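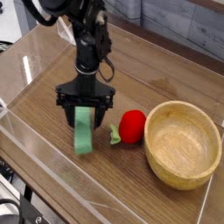 Red plush tomato, green strip and round wooden bowl on the sorting table.

Home | Visits | Workshops | Toys and Craft | Contact

Kindwood open day, May 26, 2020

Kindwood makes soft play food and the bowls that go with it, in a low brick building on the Dukmont road. We drove out in the morning, which took 22 minutes from Sisness, and parked on the grass beside the loading door. Entry was free. Tours left every 20 minutes and ours had nine people in it.

The cutting room comes first. Felt arrives on rolls and is stacked by colour along the back wall, with the greens taking up the most shelf space. Leaves and stems are cut from the same green, and the offcuts go into bags that are sold at the door for $2.

The tomato is the oldest item in the range. It is bright red and fuzzy, with a small felt leaf at the stem. The one on the sorting table had a leaf that was rather crumpled. The lighter mint green strip next to it is closer to the colour they use for celery, and I would have liked it on the tomato as well.

Bowls are turned at Afridi, a separate shop across the yard, and we only got as far as the doorway. The finished ones are pale, with a thick rounded rim and the grain showing on the inside. They are sold empty or as a set with vegetables. The set is the better buy if you have nothing at home to put in one.

The shop at the end is small and takes cards. Tea was in the lunch room, with date slices. The next open day is in October, and the turning shop is supposed to be on the tour by then. Wear closed shoes, as the yard is gravel.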